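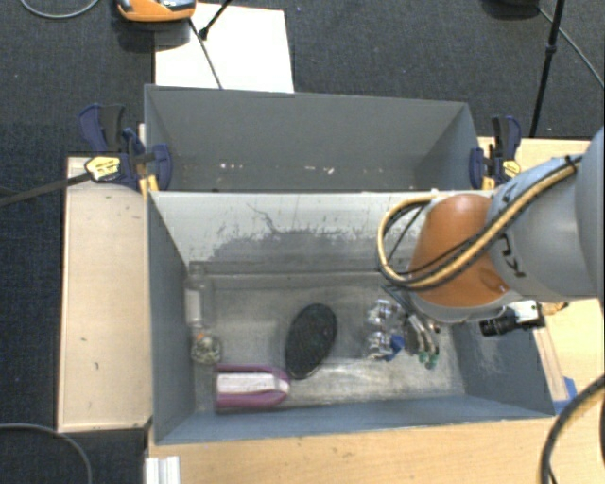 Can It Do the Dishes Yet? Picking Household Objects Out of a Bin

By Cristian Cuadros and Stellan Kristiansen
January

This site uses cookies to remember your settings. Accept / Decline

1. Question

Our course asked each pair to choose one chore and report on how close a machine is to doing it without help. We chose clearing a sink. Most of the work in clearing a sink is picking up things of different shapes that are lying any which way, so we left out water and soap and looked only at the picking.

2. Setup

The arm works over an open gray bin with sloped walls. A taller gray panel stands behind the bin, held with bar clamps. Before we clamped it, the panel shifted whenever the arm brushed it and we had to start the run over. The bin sits on a light wooden table, and a camera is mounted near the wrist of the arm.

We used objects that were not alike. The layout for the first run had a clear glass jar standing at the left end, a purple and white rounded object lying near the front, a dark green oval one near the middle, and a small mottled gray-and-green one by the jar. The gripper has metallic fingers with green tips and comes down pointing at the bin floor.

The control software was the Prukell package that the lab already had. We did not write our own grasp planner. We changed two settings, the closing force and the height at which the arm slows down.

3. Method

Each object got five attempts. An attempt counted as a success if the object was lifted clear of the bin walls and set down on the table. If it was dropped on the way, that was a failure, even if the grip looked good at first. Between attempts one of us put the object back and turned it a little. Stellan kept the log and Cristian ran the arm.

4. Results

The purple and white object was the easiest. It was picked up on all five attempts. The green oval rolled when the fingers touched it off center and was picked up on four.

The jar was picked up on two attempts. We think the main problem is that the camera does not see clear glass well against a gray wall. On the failed attempts the arm either stopped too high or closed beside the jar. Putting a strip of paper inside the jar helped when we tried it afterward, but we did not count those tries.

The small mottled object was also picked up on two. It sits low and close to the jar, and the planner would not send the fingers into the gap from most angles.

5. Discussion

A person would clear this bin in a few seconds and would not think about the order. The arm has no sense of order unless it is given one. When we told it to take the jar last, it did better with the small object only if that object had been turned away from the jar.

Speed is the other issue. Seven seconds was our fastest pick, and most were slower. For a shop floor where the same part comes in the same position all day, that might be fine. For a kitchen we would say no — at least with this gripper and one camera.

We would like to repeat the test with a second camera looking in from the side, and with wet objects.

6. Thanks

The Magnusson lab let us use the bench on Thursday evenings.

Contact: Wulness Student Projects | Copyright Wulness | Back to top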